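Rapport d'avancement, deuxième tranche
Projet Meven : aménagement et rangement des plans de travail partagés
Établi par Rosine Charpentier pour Ruben Declercq, fonds Clarkberg
17 avril 2023

## Où en est le projet

La convention prévoit l'équipement de 40 postes dans les locaux de Hellside. À ce jour, 9 postes sont terminés et utilisés par les équipes. Les autres attendent surtout les étagères basses, commandées en décembre chez Schumacher et livrées en plusieurs fois. Le fournisseur a confirmé par écrit la dernière livraison, sans supplément.

Les travaux sur les plateaux sont finis. Les planches ont été poncées puis traitées, les chants repris là où ils accrochaient. Deux plateaux présentaient des fentes et ont été remplacés sur la ligne « imprévus » du budget.

## Rangement des petits objets

L'inventaire mené par Kadri Jankauskaitė a recensé 116 objets sans emplacement attribué : bocaux, coupelles, supports, pots de plantes. Un tri a été fait avec les équipes. Nous avons conservé 70 de ces objets, et le reste est parti au don ou au recyclage.

La règle retenue est simple. Les petits supports peuvent aller sur l'étagère. Les récipients en verre restent sur le plateau, assez écartés pour qu'on puisse en saisir un sans toucher l'autre. Les plantes restent en bordure. Eglė Petrauskas a rédigé la fiche d'une page, qui sera remise à chaque équipe à l'ouverture de son poste.

## Difficultés

- Les pieds métalliques des premières étagères rayaient le bois. Des patins en feutre ont été ajoutés et figurent désormais dans la commande.
- Le traitement choisi pour les plateaux marque vite. Liette Ross teste une finition plus mate sur une chute de bois ; le devis sera joint au prochain rapport.
- Les étiquettes des bocaux se décollent au lavage. Nous n'avons pas encore de solution satisfaisante.

## Dépenses

Les dépenses restent dans l'enveloppe de la tranche. Le seul transfert demandé concerne les patins et les étiquettes, à prendre sur le poste « petit matériel ».

## Vues des plans de travail
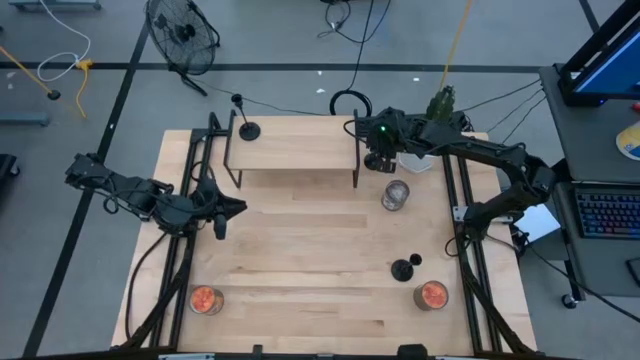 Étagère basse à plateau de bois clair et pieds de métal noir, posée au fond du plan de travail.

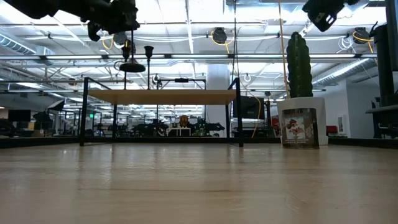

**Pourquoi ne pas avoir choisi des étagères plus hautes, qui offriraient davantage de place ?**

Les équipes ont demandé à garder la vue dégagée d'un poste à l'autre. Une étagère haute aurait aussi dû être fixée au plateau, donc percée dans le bois, et le bail de Hellside ne le permet pas sans accord écrit du propriétaire.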